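Trerkmont Home Linens - Customer Help
Ticket: Trilel table cover, creeping and rucking up along one side
Status: Open, waiting on customer
Opened by: Anoma Karunaratne
Handled by: Brock Melnyk

Anoma Karunaratne wrote:

Hello there, and sorry in advance for the length of this, I do tend to go on. I bought one of your Trilel covers in March for the big table in our back room, the pale grey colour, and I want to say first that I love it. It has made the whole room feel lighter and my sister has already asked where it came from.

My trouble is that it won't stay put. We use the table for everything - folding washing, homework, cutting out patterns, the odd jigsaw - and by the end of a day the cover has crept toward the window and there's a ridge all the way down the long side. I smooth it out, it looks lovely again, and then it does the same thing the next day. I have the Quintela underlay beneath it, the one with the bumpy side, which I was told would stop exactly this.

What I've tried so far: turning the cover end for end, taking everything off and starting again, and giving it a wash at 40 like the label says in case there was some finish on it making it slippery. The wash did help for a day or so. I also tried clips from the Brallaris shop, but they pinch the hem and leave little marks, so off they came.

Brock Melnyk replied:

Hi Anoma, no need to apologise, the detail saves us going back and forth. I'm glad you like the colour. It's my favourite of the lot as well.

A few things I'd like to check. Which way up is the underlay? The bumpy side should face the table and the brushed side should face the cover, and plenty of people put it the other way because the bumps look as though they ought to grip the cloth. Also, how much overhang do you have on the long sides? We suggest up to 200 mm. Anything more and the weight of the drop starts pulling whenever someone leans on it or brushes past.

If you have a picture of the middle of it after you've smoothed it out, please add it to the ticket.

Anoma Karunaratne wrote:

Good morning Brock, and thank you for such a kind reply. I crawled under with a torch and I'm a bit embarrassed to say the underlay was bumpy side up. It's been like that since March! I've flipped it over now. That was quite a job on my own, and I found a knitting needle I'd given up on.

I measured the overhang too. It's 100 mm on the wall side and well past your 200 on the window side, so it must have been sitting lopsided from the start. I've evened it up as best I can. 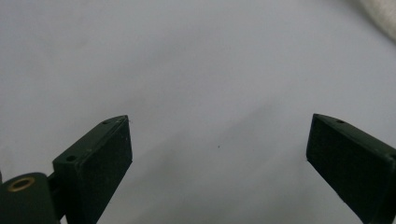

Middle of the table, smoothed out.

The ridge I was complaining about is along the window side, so you won't see it there. I'll leave it all alone until Tuesday and use the table as we normally do, and then I'll measure both sides again and let you know.

One more question while I have you. If I do need to take some off the drop, can this fabric be cut and hemmed at home, or will it fray on me? I have a decent machine and I'm not frightened of a long seam, but I'd hate to spoil it.

Brock Melnyk replied:

Lovely, thanks for doing all that. The underlay would account for most of the creep and the uneven drop for the rest, so I'm hopeful.

On the hemming: yes, you can do it at home. Wash it once more before you cut, as there can be a touch of shrinkage left in it, and press it while it's slightly damp. Then turn the edge twice and use a fairly long stitch. It does fray if it's left raw, so don't cut it one evening and sew it the next weekend (I have done this, and I was picking threads off the carpet for days).

I'd hold off on cutting until you've had your few days with the underlay the right way round. If the two sides measure the same as they do now, leave the drop as it is. If it has moved, send me both measurements and I'll see about a longer underlay for you.

I've set the ticket to waiting so it won't close on you in the meantime.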